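Wurov » Materiais de ensino » Política internacional » Branmont

Branmont: exercício de negociação de armistício

Edição em língua portuguesa, caixa completa para 16 participantes

Branmont é um exercício de negociação para cursos de relações internacionais, ciência política e história diplomática. Os participantes dividem-se em duas delegações, a de Peng e a de Trokau, e recebem um conflito que já dura demasiado tempo e uma linha da frente que quase não se move. O trabalho deles é chegar a um texto de cessar-fogo que as duas capitais aceitem assinar.

O modelo histórico é o armistício da Coreia, de 1953. Escolhemos este caso porque mostra bem uma dificuldade que os manuais tratam depressa: as partes podem estar de acordo sobre onde parar os combates e continuar em desacordo, durante muito tempo, sobre o destino dos prisioneiros. No Branmont a linha de demarcação costuma ficar resolvida na primeira sessão. O anexo dos prisioneiros ocupa quase todo o resto.

Como se desenrola

Cada participante tem um cargo e uma pasta com instruções da sua capital. As instruções dos membros da mesma delegação não são iguais. O conselheiro militar de Trokau, por exemplo, sabe coisas sobre o abastecimento das tropas que o chefe da delegação ignora, e cabe-lhe decidir quando as diz. O intérprete tem também uma pasta própria, coisa que surpreende muitos alunos.
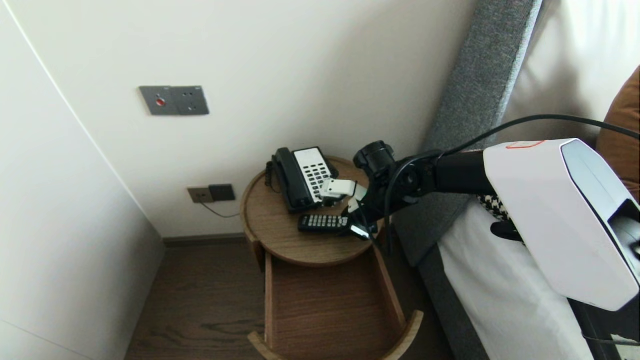

Entre as sessões, o docente entrega telegramas das capitais. Alguns são fixos e outros dependem do que foi dito à mesa. Se uma delegação ceder cedo na questão da inspeção neutra, o telegrama da manhã seguinte será mais duro do que ela espera. O livro do docente explica em que condições se usa cada telegrama e dá sugestões para os casos em que a turma toma um caminho que nós não previmos.

O exercício pede duas salas, uma para a reunião plenária e outra para as consultas da delegação que se retira. Quem só tem uma sala pode usar o corredor. O exercício completo faz-se em dois dias. Existe uma versão reduzida, sem o anexo económico, que cabe numa tarde, mas não a recomendamos para grupos que nunca negociaram.

Conteúdo da caixa

Pastas individuais para as duas delegações, em papel de cor diferente
Livro do docente, 80 páginas, encadernação com espiral
Mapa grande da zona de contacto e mapas pequenos para trabalho
Telegramas das capitais, em envelopes fechados
Modelo de texto de armistício em branco, com anexos
Cartões de mesa e folhas de ata
Código de acesso aos ficheiros para impressão

As folhas de ata gastam-se. Os ficheiros permitem imprimir as que forem precisas, sem pagamento adicional, para uso dentro da instituição que comprou a caixa.

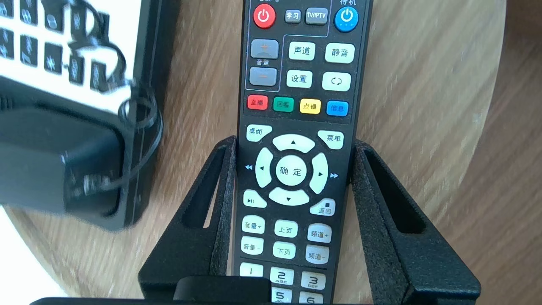 Comando à distância no seu suporte preto, sobre um tampo de madeira.

O que mudou na segunda edição

A primeira edição tinha uma fraqueza que vários docentes nos comunicaram: a delegação de Peng ganhava muitas vezes, por ter na pasta do seu chefe um mapa melhor. Agora os dois lados recebem o mesmo mapa, com erros diferentes nas cotas de altitude. Também reescrevemos as instruções do observador neutro, que antes ficava calado demasiado tempo. Na edição atual ele pode propor texto a partir da sessão 2, desde que as duas delegações o aceitem por escrito.

A autora do exercício é Ching-wen Tsang. O livro do docente foi revisto por Tuva Björklund, que acrescentou o capítulo sobre a conversa final com os alunos. Pedimos que este capítulo seja lido antes de começar e que se reserve tempo para ele. Os participantes saem muitas vezes zangados uns com os outros, sobretudo os que foram desautorizados pela própria capital, e é nessa conversa que se aprende mais.

Opiniões de quem já utilizou

«Usei o Branmont com alunos do segundo ano que tinham pouca leitura sobre a Guerra Fria. Funcionou melhor do que eu pensava. A única queixa é o anexo económico, que me parece escrito para outra disciplina.» Kanyarat Siriwan

«O melhor são os telegramas. Os meus alunos discutiram meia hora sobre a palavra "provisório" e depois veio um telegrama a proibi-la.» Lok-yiu Chien

«Falta uma versão para grupos mais pequenos. Tive de juntar cargos e duas pastas contradiziam-se.» Wen-hsiung Lu

Sobre este último ponto: o livro do docente inclui agora uma tabela com os cargos que se podem juntar sem contradição. O adido de imprensa e o secretário da delegação podem ser a mesma pessoa. O conselheiro militar e o conselheiro jurídico não devem ser.

Encomendas e entrega

A caixa vende-se a universidades, escolas secundárias, institutos de formação e também a particulares. As instituições podem pedir fatura com pagamento posterior, indicando o número de encomenda interno. As encomendas da nova edição são aceites desde 2 de março de 2020. Para quem deseja usar o exercício em maio, no fim do semestre, aconselhamos encomendar com antecedência, pois os envelopes são preenchidos à mão.

Quem possui a primeira edição pode comprar apenas o conjunto de atualização, que contém os mapas, a pasta do observador neutro e o livro do docente. As outras pastas continuam válidas.

Os envelopes abertos não podem ser devolvidos. Se faltar um telegrama ou se chegar uma pasta repetida, escreva-nos com o número impresso na tampa da caixa e enviamos a peça em falta.

Produtos relacionados

Branmont, conjunto de atualização
Branmont, mapas avulsos da zona de contacto
Folhas de ata, bloco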